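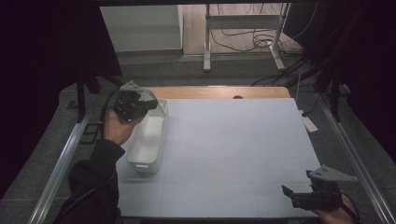 A white tub on the sorting table in Brumville.

Anyone who has ever opened a kitchen drawer in Brumville and sighed will be pleased to hear that the free tidying mornings are coming back in December, with Tainá Aguiar again in charge (and again bringing her good coffee!). She says 104 neighbors came through last winter, and 14 have already asked for a spot.
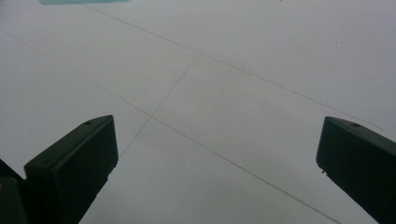
Her advice is the same as ever, and it's good advice: clear the table completely, then bring out one bin and fill it slowly, with the things you reach for every day. Daiane Furtado will help at the two morning sessions, which start at 9 a.m.
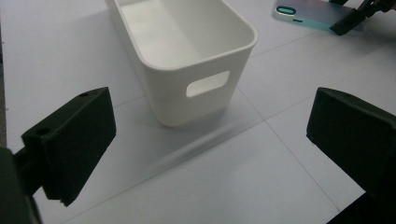 An empty white bin with a handle slot at the end.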